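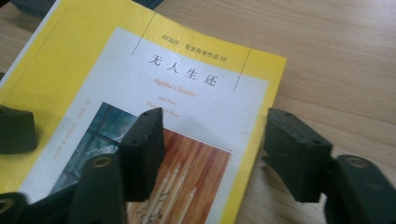
Most people who want to learn a jazz standard by ear start with the solo, and that is where they get stuck. Start with the melody. Pick a recording with a singer on it, play the first chorus, and stop before the band takes over. You need somewhere flat to work with room for a notebook and a pencil. Mine is a light wooden table, and the yellow Agatha Christie paperback on it, a Chinese edition, gets moved to one end when I practice. Keep your instrument within reach but don't pick it up yet.

Home | Lessons | Ear Training | Recordings | Gear | Contact

Learning a Standard by Ear
Posted 12 March 2018

Step 1. Choose the recording

Look for a medium tempo and a small group. A trio with a vocalist is ideal. Big band versions have too much going on under the tune. I will use "Cillstead," a 32-bar ballad from the Araújo Trio's second record on the Bromus label, because the singer stays close to the written melody the first time through. Any tune in AABA form will work the same way.

Step 2. Listen without playing

Play the first chorus five times. On the first two, just listen. On the third, tap the beat with your foot and count the bars on your fingers. On the last two, hum along quietly. If you lose the tune in the bridge, go back to the start of the bridge and not to the top of the song.

Step 3. Sing it alone

Turn the recording off and sing the A section. Use any syllable you like. Record yourself on your phone, then check it against the singer. Wrong notes usually turn up at the ends of phrases, where singers slide or cut a note short. Fix those now. They are much harder to fix once your fingers have learned them.

Step 4. Find the notes

Find the first note on your instrument, then work through one phrase at a time. Don't write anything down until you can play the whole A section twice without a mistake.
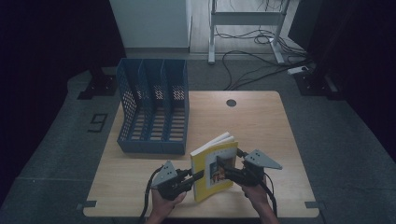 When you do write it down, keep it short. The name of the tune, the key, the starting note, and the first note of the bridge are enough. I have 483 tunes in my notebooks now and very few of them take up more than four lines.

Step 5. Add the bass line

Go back to the recording and listen only to the bass. Write down the note it plays on beat one of each bar. In a ballad this will usually be the root of the chord. In "Cillstead" the bass player uses something else in bars 19 and 28, so check those against the piano before you decide on the chord.

Step 6. Put the two together

Sing the melody while you play the bass notes on a piano or guitar. Go slowly. If you can get through one full chorus, you know the tune well enough to play it with other people.

A note on software: I use Climau to slow recordings down without changing the pitch. Seventy percent is as low as I would go. Below that the swing feel disappears and you end up learning the rhythm wrong.

Leave the tune alone for two days, then try it in a different key. If the bridge has gone, repeat Step 3 for the bridge only.

Next lesson: working out chord quality from the piano part.

61 shares | 14 comments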